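Search this site Search Go

Wernuvari puts the tabletop first, but what is it for?

Wernuvari opened its workshop display in January with a promise of "everyday objects, seen fresh." What visitors get for their ticket, at least on the main stand, is a white tabletop against a dark wall and a handful of small things to look at. The display runs to 107 objects in all, according to the handout. Most of them could pass unnoticed in a kitchen drawer.

The one people are being steered toward is a red block covered in felt, close to a cube, with a round tan knob of wood on its front. The handout calls it a "study in touch." It does have a fuzzy surface that makes you want to poke it. Whether the knob is a handle, a button or plain decoration is left for the visitor to guess, and the handout offers no help on that point or on what the block is supposed to do.
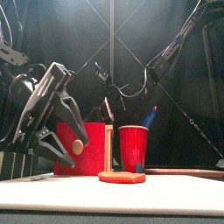

The red felt-covered block with its round wooden knob, on the white tabletop at Wernuvari.

Galance, the design shop behind the display, says the objects were picked for color, shape and feel. That is a wide net. A wooden post shares the table, and it is given the same solemn treatment as the block. The handout spends 200 words on it — more than it gives to the ticket prices, the opening hours and the way in put together.

Then there is the cup. It is red and it is plastic, and Galance would like us to think about it next to the post. Put the two on one table and you do notice the color a bit more. You may also wonder why that takes a trip across town and $11 at the door.
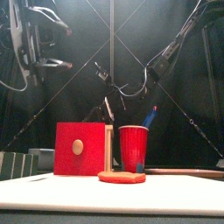

Red plastic cup and wooden post, part of the Wernuvari display.

To be fair, the plain setting does the objects some good, and children will probably like the felt. Galance says a second set, made with the Hatada workshop, will be added in March, with 5 new pieces. It has not said what they are or whether labels will come with them. The display is open until 5 p.m., and tickets are sold at the door only.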